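About Pondby

Pondby fits out shared workrooms and break rooms for small companies. We started in October with 2 rooms on Utden Street and now look after 16.

Most rooms are built around an island with a butcher-block top and a white base – a place to put down a coffee cup or get on with a small job.
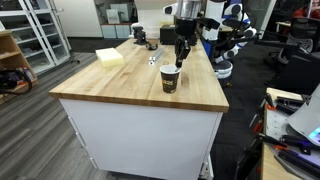 What we supply

Islands, shelving and storage cabinets, delivered and set up. We keep over 400 spare parts in stock at our Pruvilura warehouse.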